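# Journée portes ouvertes robotique : on peut toucher ?

**Napaporn Luangrath**

Bonjour à tous ! J'emmène mes deux neveux à la journée portes ouvertes de Starnard samedi (huit et onze ans, intenables). Le programme annonce des démonstrations de bras robotisés, mais pas un mot sur ce qu'on a le droit de faire. Est-ce que les enfants peuvent essayer eux-mêmes ou est-ce qu'on reste derrière une barrière ?

J'ai vu que l'atelier Leto montre une pince qui prend des objets du quotidien sur une table, ça leur plairait beaucoup plus que les grosses machines du hall.

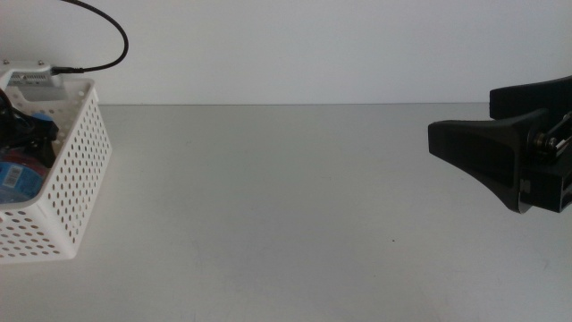 Autre souci, le petit est très sensible au bruit — je prends le casque ou pas ? Et il faut réserver ? Sur le site je lis 88 places, sans savoir si c'est par jour ou par séance.

**Chaiwat Phromma**

Bonjour Napaporn ! J'y suis allé en novembre avec ma fille et on a adoré. Chez Leto, l'animatrice faisait passer les enfants deux par deux au pupitre, elle gardait la main sur l'arrêt d'urgence et ils pouvaient ouvrir et fermer la pince. Par contre on ne met pas les doigts sur la table pendant que ça bouge, elle est très stricte là-dessus (et tant mieux).

Les 88 places, c'était par séance. Réservez celle du matin, l'après-midi on a fait la queue une éternité. Pour le bruit, la pince ne gêne pas du tout, mais le hall résonne énormément, alors prenez le casque.

**arruda_k**

Pas besoin de réserver, moi je suis entré sans rien. Le parking est à 400 mètres, suivez les panneaux Gedico.

**Napaporn Luangrath**

Merci à vous deux ! J'ai pris la séance du matin quand même, et le casque est déjà dans le sac.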